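Grusumeo > Home Equipment > Tabletop Arms

Strand Tabletop Tidying Arm
Made by Jescombe. Runs Mindmont software.
$4,000
Ships in March. Two boxes, one of them heavy.

Can it do the chores?
Some of them, on a table, if you're patient. We would love to sell you a machine that walks into the living room, sighs at the state of it and gets to work. We don't have one. What we have is Strand, a single arm that clamps to the edge of a table and puts small things into a box. It does this slowly and with great seriousness, a bit like a cat deciding whether to leave the house.

Most of what people call tidying is a long run of tiny decisions about stuff that has no business being where it is. A mug is easy. A mug has a handle, a known shape and the decency to stay that shape when you touch it. The drawer of hair things is where household robots go to be humbled.
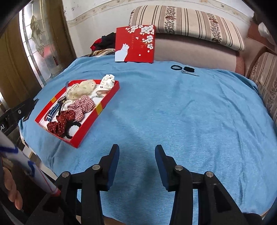

So that's the job Strand was built around. Jescombe could have picked wooden blocks, like everyone else, and we'd have a much nicer success rate to print here. They went with scrunchies, clips, elastics and beads, and the number is what it is.

What it does today
Picks up padded and fabric-covered hair ties from a flat surface and drops them in an open box. Good at this. Sometimes folds one in half on the way and doesn't seem to mind.
Picks up stiff clips, provided they're lying clear of anything else. A clip flat against a smooth tabletop is a coin toss. Put a cloth down and things improve a lot, as the fingertips can press into the cloth a little and get under the edge.
Moves the box itself, empty. Full, it will try, and you'll be picking things up off the floor.
Stops when you say stop. We tested this one more than the others.

What it doesn't do today
Close the lid.
Untangle anything.
Tell a hair tie from a rubber band, a gasket or a small bracelet. If it's round and dark, it goes in the box.
Anything on the floor, or inside a bag.
Laundry. Please stop writing to us about laundry.

How it learns your table
Out of the box, Strand has 3,000 practice pickups behind it, all of small household bits. That gets it through the easy half. For the rest, you show it. The optional hand-held jaws work much like the arm's own: you squeeze, the two fingers close, and the software keeps track of what you did and how you came at it. You'll feel silly for the first ten minutes. After that you'll feel impressed with your own hands, which have been doing this since you were a toddler and have never once needed a firmware update.

Vary things as you go. Start the box on the left, then on the right. Come at the same item from two sides. Show it a loose ring in the open before you show it a pile.
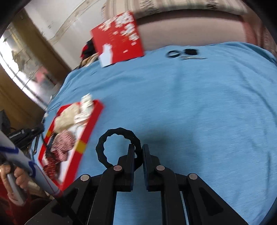
Black ring on a blue cloth, with the box to the left. Job type: small, dark, flat.

Dark rings are worth extra practice. On a pale cloth Strand finds them without trouble; on a black tabletop it'll hover over one as if trying to remember a name. If your table is dark, a plain light-colored towel is the cheapest upgrade we know of, and we don't even sell towels.

Expect to put in a Friday evening before you see a difference. Expect to put in another before anyone else in the house does.

Beads, and other bad news
Strings of beads remain the hardest thing we let customers attempt. A scrunchie squashes when the fingers close, and then it more or less stays squashed. A string does whatever it likes. Grab the middle and both ends swing; grab one end and the rest trails over the rim of the box and takes a clip with it. Then there's how it lands in the first place. The red strand here has settled into a loose figure eight, with one white pearl near the end and a little gold cap past it, and the open fingers are on either side of it with the whole question still ahead of them. Do you pinch where it crosses? Go for the cap? A person picks one without noticing there was a choice. The arm will think about it for 9 seconds, which is the limit we set before it gives up and moves to the next item. Left to itself, it would still be thinking.
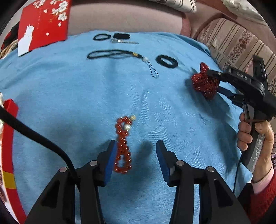 Our advice with strings is to teach one approach and stick to it. We've had the best results pinching where the string crosses itself, lifting straight up and lowering over the center of the box. Mixed lessons give you a mixed-up arm. With loops of cord, spread the loop out first and let the arm take one side. Fuzzy ties can go in any old way – they're the only items in this category that seem to be on our side.

Should you buy one?
If you want a tidy dresser, no. You can clear a table in less time than it takes Strand to finish its startup stretch, and you're free. If you want to find out for yourself how far along these machines are, with your own clutter and on your own furniture, then yes, it's a very good way to do that. It's also oddly good company.

In the box
Strand arm with table clamp
Two sets of padded fingertips
Power supply and cable
Stop button on a long cord
Quick start card, which is neither

Sold separately
Hand-held teaching jaws
Replacement fingertip pads, set of 70

Returns
Accepted if the arm is clean and all the fingertips are present. Check the clamp for hair ties before you pack it. Every one we've had back so far has come with at least one.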